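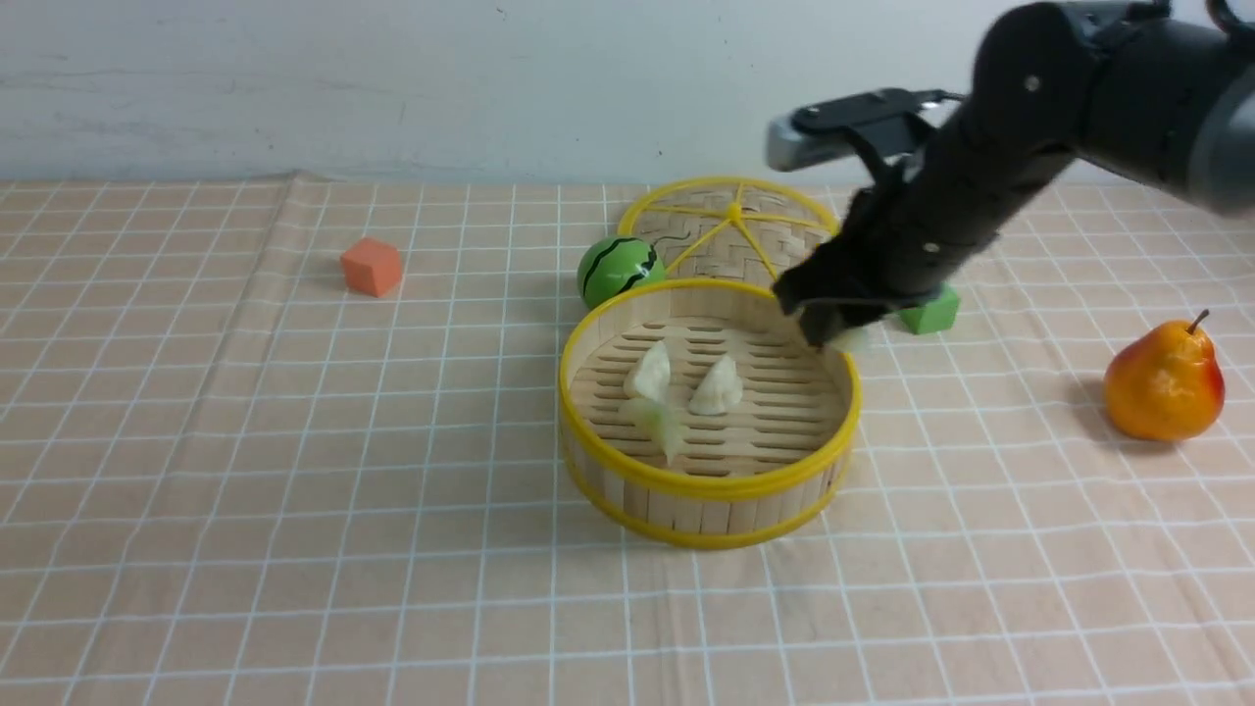 I started Gremovura with one recipe and far too much cabbage. It's a dumpling school, a small one, and if you came to this page wondering what you'd be doing here on a class night, the short version is that you'd be folding. Lots of folding! We chop, we mix, we roll, but most of the evening goes to your thumbs and the edge of a wrapper. The steamers we fill are bamboo with bright yellow rims, and a pale dumpling with a pleated, slightly pointed top looks awfully good sitting on those slats. The lid gets propped up behind the basket while you're loading it, spokes and all, and everybody leans in a little. I've been teaching this for a while now and I still lean in.

How I got here

I learned to fold from a library book and a lot of bad dinners. My first batch opened up in the pot and turned into soup, which we ate, and it was fine soup. The second batch was tough as a shoe. Somewhere in there I figured out that I'd been rolling the wrappers the same thickness all the way across, when what you want is a thicker middle and a thin edge, so that the bottom holds up and the pleats don't turn into a big doughy knot. That one change made more difference than any filling I ever tried. (I tried a lot of fillings. The pickle one was a mistake.)

After that I set myself a silly goal of folding 1,000 dumplings before I'd let myself charge anyone for a lesson. I wrote the tally on the inside of a kitchen cabinet and fed everyone on my street. By the end of it my freezer wouldn't close and my hands knew what they were doing even when I was talking, and talking while folding is pretty much the whole job.

The first paid class was on 13 May 2025, in the back room of the Nava building, which has good windows and a sink that sulks. I'd planned a two-hour class. It ran well past three. I had the filling too wet, I forgot to put out spoons, and one couple took home a bag of dough instead of a bag of dumplings, and they wrote to me later and said they'd made noodles. I couldn't have been happier.

What we teach

Our regular classes go by the name of whichever fold we're working on, plus two that I named myself. The Ilon is the beginner night. It's one dough, one filling and one crescent fold, and we do it over and over until you're a bit bored with it -- bored is good, bored means your hands have got it. The Jidden is for people who've done the Ilon and want to get into colored doughs and thinner wrappers. Spinach gives you the green. You'll want a little less water than you think, and you'll want to strain the spinach through a cloth and squeeze harder than seems polite.

I like steaming a mixed basket, plain and green together. It's pretty, and it's useful too, as you can put one filling in each color and then you know what you're handing to the vegetarian at the table. Leave space between them. They swell, they lean, they stick to their neighbors, and then you're peeling one off another and tearing both. A square of parchment or a cabbage leaf under each one helps a lot. I go with cabbage, and then I eat the cabbage.

Every seat comes with a board, a small rolling pin, a bench scraper, a bowl for scraps and a damp towel. Please use the towel! Dough left out in the open dries on top while you're busy admiring your last dumpling, and a dry edge won't pinch shut no matter how you plead with it. If yours does dry out, wet a fingertip, run it along half the edge, and press.

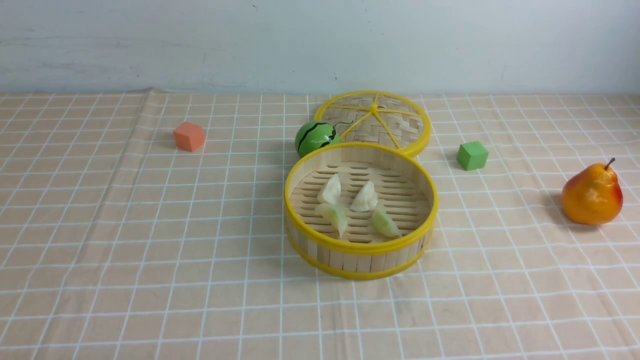 Do I need to own a bamboo steamer to cook what I learn?

A metal steaming insert in an ordinary pot works fine, and so does a heatproof plate set up on a rack over simmering water. Wrap the pot lid in a dish towel so the drips land in the cloth and your dumplings don't get soggy. Keep the ends of the towel tied up on top, well away from the burner.

If you do buy a bamboo one, don't put it in the dishwasher and don't store it while it's damp. I rinse mine in hot water, scrub with a stiff brush, and stand the basket and the lid on their edges on the counter overnight. Soap soaks into bamboo and then comes back out in your dinner.

The practical bits

Classes are kept to a size where I can get to every board, and a beginner seat is $29, with dinner included, in that you eat what you make. The full set of classes is $109 and you can spread them out however you like. Aprons are here, though they've seen things. Bring a container with a lid for leftovers. Bring a second one if you're a fast folder.

Tell me ahead of time about allergies, please, and be specific. Wheat is in just about everything we do, and I don't have a separate kitchen for doughs without it, so I'd rather talk it through with you first than promise something I can't keep.

In June I'm adding a soup dumpling night, which scares me a little. The broth has to be set to a jelly before it goes in, and a warm room is not its friend. I've been practicing with the fan on. Sign-ups go out to the mailing list first -- the form is on the contact page, and I read everything that comes in, usually with flour on the keyboard.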